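Drendlow adds dry-toasting stage to pan trials

Drendlow, the kitchenware testing workshop in Beninia, has extended its small-pan programme to cover dry foods as well as fried ones. The new stage began in March and will take in 19 pans from several makers, all of them intended for one or two portions.

Each pan is loaded with a small heap of food pieces, left at room temperature, then placed on an electric plate and tipped out into a bowl. Testers record how much of the load remains behind and how evenly the base has heated.

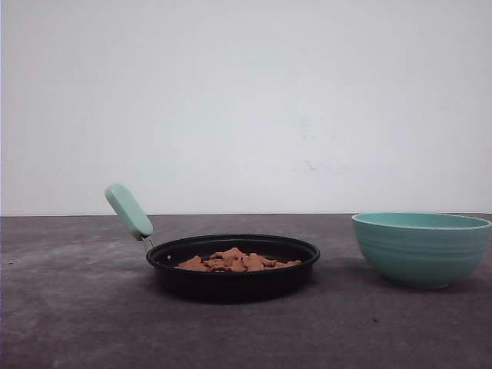
Pans with low, straight sides are being treated as a separate group. According to Yuzuki Arai, who runs the trials, they are easy to empty but lose more pieces over the rim when the load is stirred. "A low side is fine for two portions. Above that we start picking food off the worktop," she said.

Handle fixings are checked before and after every run. Any movement at the joint is measured with the pan full, and a pan that shifts by more than 2 mm is withdrawn.

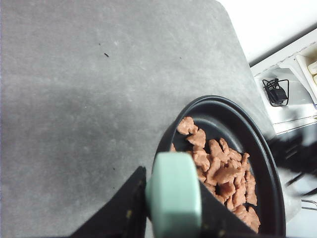 Photo: Drendlow

Food pieces are irregular in outline, so loads are matched by weight and not by number. Black interiors are inspected under a lamp after each run, as marks on them are hard to see in ordinary room light.

The full schedule comes to about 2000 runs and is expected to take 6 months. Results for the low-sided group will be published first, in the workshop's Planilden bulletin. A second set of pans, supplied through a dealer in Nagano, will be tested once the present group is complete.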